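水はなぜ乾くのか 蒸発のしくみ
Plodik 自習室 理科のページ 文・Rhydian Kemeys

洗った皿を水切りかごに立てておくと、しばらくして水がなくなります。下に落ちた水もありますが、皿の表面にうすく残った水は落ちていません。空気の中へ出ていったのです。液体の水が、表面から気体になって出ていくことを「蒸発(じょうはつ)」といいます。 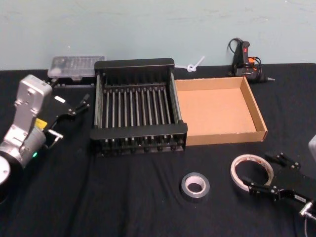

読むのにかかる時間:11分

このページでは、蒸発が起こるしくみと、乾く速さを決める条件を順番に説明します。対象は小学校の中学年から上です。「実験」と書いてある部分は、家にある道具でできます。むずかしい言葉には、最初に出てくるところで説明をつけました。

1 水は小さなつぶの集まり

水は「分子(ぶんし)」というとても小さなつぶが集まってできています。水の分子は、水素の原子2個と酸素の原子1個が結びついたものです。あまりに小さいので、ふつうの顕微鏡(けんびきょう)を使っても見えません。

コップの水が静かに見えるときも、分子は動きつづけています。となりの分子とぶつかり、向きを変え、また別の分子とぶつかります。動く速さは分子ごとにちがいます。おそい分子もあれば、とても速い分子もあります。そして、同じ分子でもぶつかるたびに速さが変わります。

水の分子どうしには、引き合う力がはたらいています。この力があるので、水はばらばらにならず、ひとつのしずくにまとまります。しずくの内側にある分子は、まわりのすべての方向から引かれています。表面にある分子は、内側と横からは引かれますが、空気の側からはほとんど引かれません。

表面の分子のうち、とくに速く動いているものは、引き合う力をふりきって空気の中へ飛び出します。飛び出した分子は「水蒸気(すいじょうき)」の一部になります。水蒸気は気体で、色もにおいもなく、目に見えません。

2 湯気と水蒸気のちがい

やかんの口から出る白いものを「湯気(ゆげ)」といいます。湯気は小さな水のつぶ、つまり液体です。やかんの口のすぐ近くをよく見ると、白くない、すきまのような部分があります。そこにあるのが水蒸気です。水蒸気が空気で冷やされて小さな水のつぶにもどると、白く見えるようになります。

白い湯気も、少しはなれたところで見えなくなります。小さな水のつぶが、もう一度蒸発したためです。やかんの口から先では、次の順番で変化が起きています。

水蒸気(見えない) → 湯気(見える) → 水蒸気(見えない)

観察するときは、かならず大人といっしょに行い、やかんに顔や手を近づけないでください。水蒸気にふれるとひどいやけどをします。

3 蒸発と沸騰(ふっとう)

水は、ふつうの気圧では100℃で沸騰します。沸騰しているときは、水の内側からも水蒸気のあわが出てきます。蒸発は表面だけで起こり、100℃より低い温度でも起こります。20℃の部屋に置いたぬれた皿が乾くのは、蒸発によるものです。

沸騰には決まった温度がありますが、蒸発が始まる温度というものはありません。10℃の水も、5℃の水も蒸発します。温度が低いと速い分子の割合が少ないので、飛び出す数が減り、時間がかかります。

4 もどってくる分子

空気の中に出た水の分子も、動きつづけています。そのうちのいくつかは水の表面にぶつかり、液体にもどります。つまり表面では、出ていく分子ともどってくる分子が同時にあります。

出ていく数のほうが多いとき、水は減ります。もどってくる数のほうが多いとき、水は増えます。両方が同じとき、水の量は変わりません。ふたをしたびんに水を入れておくと、しばらくして三番目の状態になります。びんの中の空気は、その温度で持てるだけの水蒸気を持っています。この状態を「飽和(ほうわ)」といいます。

飽和したとき、1立方メートルの空気にふくまれる水蒸気の重さは、温度によって決まっています。おおよその値は次のとおりです。

気温10℃ 9.4グラム
気温20℃ 17.3グラム
気温30℃ 30.4グラム

1立方メートルは、たて、横、高さがそれぞれ1メートルの箱の大きさです。表を見ると、気温が高いほど多くの水蒸気をふくめることがわかります。

天気予報で聞く「湿度(しつど)」は、飽和したときの量を100として、いまの空気に水蒸気がどれだけあるかを表した数です。気温20℃で湿度50%なら、1立方メートルに8.65グラムの水蒸気があります。

5 乾く速さを決める四つの条件

条件の一つ目は温度です。水の温度が高いほど速い分子の割合が多くなり、表面から飛び出す数が増えます。湯で洗った皿と水で洗った皿を同じ場所に立てておくと、湯で洗った皿のほうが早く乾きます。皿そのものもあたたまっているので、表面の水に熱がつたわりつづけます。あつい皿にはさわらないようにしてください。

二つ目は湿度です。まわりの空気に水蒸気が多いと、表面にもどってくる分子も多くなります。差し引きで出ていく数が減るので、乾くのがおそくなります。雨の日に洗濯物(せんたくもの)が乾きにくいのは、おもにこのためです。

三つ目は風です。ぬれたもののすぐ近くには、出てきた水蒸気がたまって湿度の高い層ができます。風がふくとこの層が運び去られ、かわいた空気と入れかわります。空気が動かない場所では、部屋全体の湿度が低くても、ぬれたものの近くだけ湿度が高いままになります。

四つ目は表面の広さです。蒸発は表面で起こるので、同じ量の水でも、広くひろがっているほうが早くなくなります。次の実験で確かめることができます。

実験A 入れ物の形をかえる

用意するもの:細いコップ、浅くて四角い入れ物、計量カップ、はかり(1グラムまではかれるもの)、記録用紙

手順
1. 細いコップと四角い入れ物に、それぞれ200ミリリットルの水を入れます。
2. それぞれの全体の重さをはかり、記録します。
3. 二つを同じ机の上にならべます。直射日光と暖房の風があたる場所はさけます。
4. 24時間後にもう一度重さをはかります。
5. 手順2の重さから手順4の重さを引きます。これが蒸発した水の重さです。

Ulsteadの教室で、直径6センチメートルのコップと、たて横15センチメートルの四角い入れ物を使って行った結果を示します。9月の、窓をしめた部屋での値です。

細いコップ 減った重さ 5グラム
四角い入れ物 減った重さ 41グラム

水面の広さを計算すると、コップは28平方センチメートル、四角い入れ物は225平方センチメートルです。四角い入れ物の水面は、コップの8倍の広さがあります。減った重さも8倍をこえました。水面の位置が入れ物のふちからどれだけ下にあるかも、結果に影響します。コップの中では水蒸気がたまりやすくなるからです。

自分で行うと、この数とはちがう値が出ます。部屋の温度、湿度、空気の動きが同じではないためです。記録用紙には、始めた時刻、部屋の温度、湿度も書いておいてください。あとで別の日の結果とくらべるときに必要になります。

6 ものの材料によるちがい

同じ量の水がついていても、材料によって乾き方はちがいます。ここではおもに二つの点を見ます。水がものの中に入るかどうかと、表面で水がどんな形になるかです。

陶器(とうき)の皿は、表面に「うわぐすり」というガラスに似た層がついています。水は中に入らず、表面に残ります。底の輪の部分にはうわぐすりがついていないことが多く、そこには水がしみこむことがあります。皿の表が乾いても底だけしめっているのは、このためです。

布は、細い糸のすきまに水を持ちます。さらに、もめんの場合は繊維(せんい)そのものが水をすいます。ポリエステルの繊維はほとんど水をすいません。同じ厚さなら、ポリエステルの布のほうがふつうは早く乾きます。

布にしわや折り目があると、重なった部分に空気が入りにくくなります。洗濯物を干す前に広げてのばすと、空気にふれる面が増えます。厚手のズボンのポケットや、パーカーのフードがいつまでもしめっているのも、布が重なっているためです。

プラスチックの入れ物は、ガラスや陶器にくらべて水がひろがりにくく、丸いつぶになって残ります。つぶになると、うすくひろがったときより空気にふれる面がせまくなります。また、プラスチックは皿より熱をためにくいので、湯で洗ってもすぐに冷めます。食器洗い機から出したとき、皿は乾いているのにプラスチックの入れ物だけぬれていることがあるのは、この二つが重なるからです。

厚紙は、紙の繊維の間に水をすいこみます。ぬれると繊維どうしの結びつきがゆるみ、形がくずれやすくなります。乾いたあとも、もとの平らな形にはもどらないことがあります。

7 水切りかごの形

水切りかごは、皿を立てて支えるように作られています。立てる理由は三つの点から説明できます。

まず、重さによって水が下へ流れます。平らに置いた皿には水がたまりますが、立てた皿では多くの水が下のふちまで動き、落ちます。残るのはうすくついた水と、小さなしずくだけです。蒸発しなければならない水の量が、最初から少なくなります。

次に、皿の両面が空気にふれます。重ねて置くと、間にはさまった水の出口は細いすきまだけになります。そのすきまの空気はすぐに飽和に近づき、蒸発はほとんど進みません。

最後に、皿と皿の間に空気の通り道ができます。水蒸気をふくんだ空気が外へ出て、かわいた空気が入ってきます。皿どうしがふれていると、ふれたところに水が残ります。細いすきまには水が引きこまれる性質があり、これを「毛管現象(もうかんげんしょう)」といいます。ふれ合った場所の水がなかなかなくならないのは、この性質によります。

コップをふせて平らな台に置いた場合も、中の空気は外と入れかわりにくくなります。内側のくもりが消えないときは、コップをかたむけて置くか、すきまのあるあみの上に置くとよいでしょう。 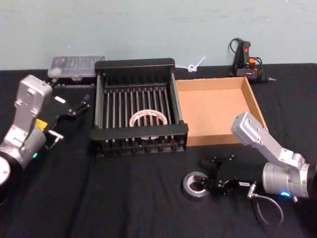 Catrin Prothero からのおたより

冬に外へ干したタオルが、夕方には板のようにかたくこおっていました。そのまま次の日まで干しておいたら、やわらかくなって、ほとんど乾いていました。昼間もずっと0℃より低かったので、とけて水になったとは思えません。氷のままでも乾くのですか。

答え

乾きます。氷の表面からも、水の分子は少しずつ空気の中へ出ていきます。固体が液体にならずに気体になる変化を「昇華(しょうか)」といいます。おたよりのタオルでは、こおった水の多くが昇華によって出ていったと考えられます。日光があたっていたなら、気温が低くてもタオルの一部がとけ、そこから蒸発した可能性もあります。

昇華は、家の冷凍庫の中でも起こります。長い間入れたままにした氷は、角が丸くなり、小さくなります。ふくろに入れずに冷凍した肉や魚の表面が白くかさかさになるのも、表面の氷が出ていったためです。

8 蒸発は熱をうばう

ぬれた手に息をふきかけると、すずしく感じます。蒸発するときに、水がまわりから熱を取るためです。

第1節で、速い分子が表面から飛び出すことを説明しました。速い分子が出ていくと、残った分子の平均の速さはおそくなります。分子の平均の速さがおそくなることと、温度が下がることは、同じことを別の言い方で表したものです。温度の下がった水は、皿や手や空気から熱を受け取ります。

1グラムの水が25℃で蒸発するときに必要な熱は、2440ジュールほどです。ジュールは熱などのエネルギーの単位です。1グラムの水の温度を1℃上げるのに必要な熱は4.2ジュールほどですから、蒸発にはその何百倍もの熱が必要です。

人の体は、この性質を使って体温を調節しています。あせが皮ふの上で蒸発すると、体から熱がうばわれます。湿度の高い日はあせが蒸発しにくく、体に熱がたまりやすくなります。気温が同じでも湿度の高い日のほうが熱中症に注意が必要なのは、このためです。

夏の夕方に庭や道路に水をまく「打ち水」も、同じしくみです。日なたの熱い地面にまくと水はすぐに蒸発し、近くの湿度が上がります。朝か夕方、日かげになった場所にまくほうが向いています。 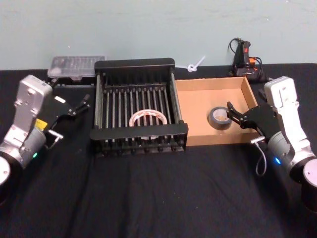
実験B ぬらした温度計

用意するもの:同じ種類の棒温度計2本、ガーゼ、輪ゴム、水、うちわ、記録用紙

手順
1. 2本の温度計をならべてつるし、同じ温度を示していることを確かめます。
2. 片方の温度計の、下の丸い部分にガーゼをまき、輪ゴムでとめます。
3. 部屋と同じ温度の水でガーゼをぬらします。水道から出したばかりの水は、部屋より冷たいことがあります。朝のうちにくんで置いておいたものを使います。
4. 両方の温度計にうちわで5分間風を送ります。
5. 2本の温度を読み、記録します。

ガーゼをまいたほうが低い温度を示します。2本の差は、空気がかわいているほど大きくなります。湿度が100%のときは差がありません。この差から湿度を調べる道具を「乾湿計(かんしつけい)」といい、学校の百葉箱(ひゃくようばこ)に入っていることがあります。

差が出なかったときは、次の点を見直してください。ガーゼが乾いていないか。最初の水が部屋よりあたたかくなかったか。風がガーゼにあたっていたか。輪ゴムがガーゼを全部おおっていなかったか。

温度計が割れたときは、自分でかけらを拾わず、大人を呼んでください。

9 出ていった水のゆくえ

蒸発した水は、なくなったわけではありません。水蒸気として空気の中にあります。その空気が冷えると、持てる水蒸気の量が減ります。持ちきれなくなった分は、液体の水にもどります。この変化を「凝結(ぎょうけつ)」といい、凝結が始まる温度を「露点(ろてん)」といいます。

冷たい飲み物を入れたコップの外側につく水は、凝結によってできたものです。コップの中の水がしみ出したものではありません。色のついたジュースを入れても、外側の水に色がつかないことで確かめられます。

冬の朝、窓ガラスの内側がぬれているのも凝結です。料理、ふろ、洗濯物、人の息から出た水蒸気が、冷えたガラスの近くで水にもどっています。洗濯物を部屋の中に干すときは、換気扇(かんきせん)を回すか、窓を二か所開けて空気を入れかえます。そうすると窓がぬれにくくなり、洗濯物も早く乾きます。

外では、地面や海から出た水蒸気が空の高いところへ運ばれ、冷えて小さな水や氷のつぶになります。それが雲です。つぶが大きくなると雨や雪として落ちてきます。皿から出た水も、この流れに加わります。

10 よくある質問

乾いた皿に白いあとが残るのはなぜですか。

水道水には、カルシウムなどの成分がわずかにとけています。蒸発して出ていくのは水の分子だけで、とけていた成分は皿に残ります。しずくのふちに多く集まるため、輪の形になることがあります。ふきんで先にふき取ると、あとは残りにくくなります。

お湯と水では、どちらが先に全部蒸発しますか。

同じ量、同じ入れ物なら、始めのうちはお湯のほうが速く減ります。お湯はやがて部屋の温度まで冷めるので、そのあとの速さは水と同じになります。先に減った分だけ、お湯が早くなくなります。

油も蒸発しますか。

料理に使う油は、部屋の温度ではほとんど蒸発しません。分子が大きく、引き合う力が強いためです。消毒用のアルコールは水より蒸発しやすく、手につけるとすぐにかわいて、冷たく感じます。

海の水が蒸発すると、塩も空に上がりますか。

蒸発では塩は上がりません。白いあとの質問と同じで、塩は海に残ります。ただし、波がくだけたときに飛ぶ細かいしぶきには塩がふくまれていて、これは風で運ばれることがあります。海に近い家の窓に塩がつくのは、しぶきのためです。

言葉の整理

蒸発 液体が表面から気体になること
沸騰 液体の内側からも気体のあわが出ること
昇華 固体が液体にならずに気体になること
凝結 気体が液体になること
飽和 空気がその温度で持てるだけの水蒸気を持っている状態
露点 空気を冷やしたとき、凝結が始まる温度
湿度 飽和したときの量を100として水蒸気の量を表した数

実験の記録用紙は、Plodik 自習室の受付にあります。記入したものは理科の棚の、青い線より下の段に入れてください。

次のページ:氷はなぜ水にうくのか(文・Huw Cadwaladr)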